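Wanted: testers for hand and controller comparison, Drostora humanoid bench
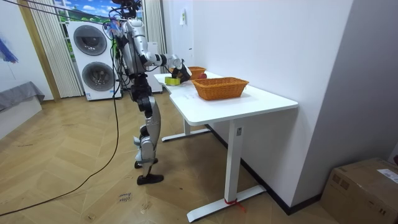 We need 4 people who can sit with a robot for a few weeks and not get bored. Paid, part time, starting as soon as we can get you in.

The job - two hands, two controllers, same arm, same tasks. Hand one is the Harken, hand two is the Grornex. Each gets run on our own controller and then on the Lefèvre one, so every task gets done all four ways. Mostly household stuff. Picking up small things, putting them in baskets, opening and shutting drawers. You drive, you reset the table, you write down what happened. Then again.

So far we have 2,943 logged attempts from November but the notes are patchy and half of them don't say which controller was on. Want to do it properly this time.

What you'd be doing:
Running 200 attempts per hand per controller, shared out between you
Swapping hands (takes 17 minutes when the connector behaves)
Marking each go as clean, fumbled or dropped, plus a line on why
Telling us when the sheet makes no sense, it has happend before

You should have:
Steady hands and decent eyesight, glasses fine
Some time spent driving any sort of arm - uni project, factory, hobby, all count
Patience with cables
Be OK standing for a good part of the shift

Nice to have but not needed: bit of Python, bit of soldering. No degree asked for. Please don't send us a covering letter, we won't read it properly.

Shifts are half days, mornings or afternoons, you pick but then stick to it please. Safety briefing on your first day, paid. Whoever is driving never works alone, second person stays on the stop button the whole time. If you can't do that bit without looking at your phone this isnt the job for you.

To apply - short email to Meenakshi Ahuja at Drostora, subject line "hand tester". Say what you've driven, which half days you can do and wether you're left or right handed. Closes Tue 19 December, end of day. We'll ring people the same week, trial shift after that.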